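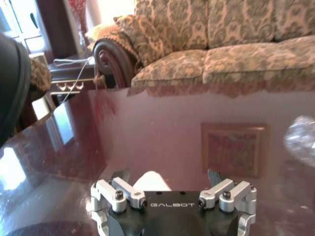
Hello again from the back end of a long winter. I promised in January that I'd write something about hosting, and then I went and had people over instead, which I think counts as research.

My sister-in-law asked me recently how I manage to have folks round so often without losing my mind. I told her I lose it every time, I just do it in the kitchen with the door shut! But I have been at this for 11 years now, and a few things have settled into habits, so I figured I'd put them down for the rest of you.

First, the invitation. Give people a start time and an end time. I used to write "come by whenever" and then spend the whole afternoon in my good shirt, staring at the driveway. These days it's four to seven, and if a couple of people are still talking at nine, lovely, there's soup.

Second, the food. Evdokia Karras (many of you know her from the Burnell potluck) taught me to make one big warm thing and buy the rest. Her big warm thing is a bean stew with orange peel in it, and I've begged for the recipe so many times that she finally sent it, written on the back of a gas bill. I'll share it next time if she lets me. Mine is usually a tray of baked rice. It holds in a low oven for ages and it doesn't care who's late.

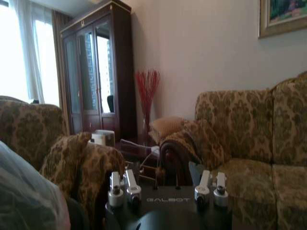

GALBOT, in pale gray capitals.

Third, drinks. Put them somewhere that isn't the kitchen. I can't say this strongly enough - if the drinks are by the stove, so is everybody you've ever met. I moved mine to the hall and got my counter back the same night. Water goes out first, in plain sight, and then whatever else you feel like pouring.

And please, go easy on the music. I had a playlist with 100 songs on it that I was so proud of, and my neighbor Giang Triệu turned it down three times in one evening (very politely, he thought I hadn't noticed). He was right. People came to talk. 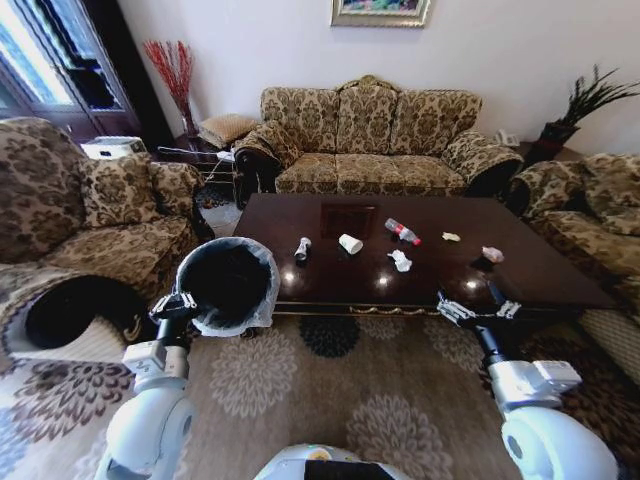
The morning after

I used to do all the cleaning up at midnight, cross and tired, banging pans around. Now I put the food away, soak anything with rice stuck to it, and go to bed. The rest gets done over coffee with the radio on, and I've come to like it quite a bit. You find out who sat where. You find somebody's scarf.

My one rule is to finish a room before starting the next. Otherwise I carry a cup to the kitchen, spot the mail, read the mail, and it's lunchtime.
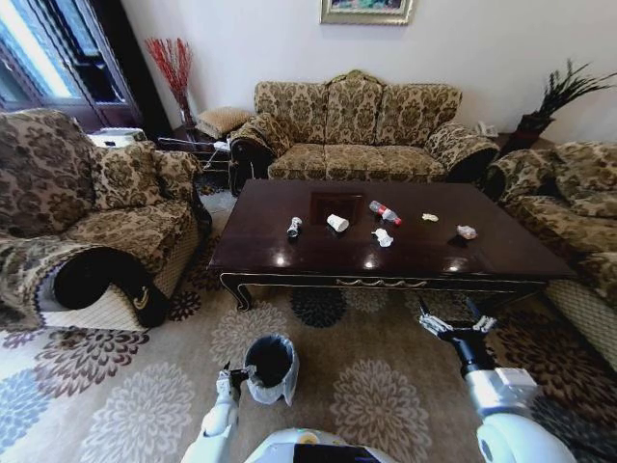 Coffee table with a paper cup, a bottle and some crumpled paper.

Then I write down what ran out and what got left, in a little notebook I keep in the cutlery drawer. Last entry: more bread, fewer olives, ask Lisia about her lemon thing. I also note who I never got to talk to, and I try to call them that week.

Next gathering at my place is April 18, 2025, four to seven. Reply to this email if you're coming, and tell me if you can bring a folding chair. I'm still 2 short.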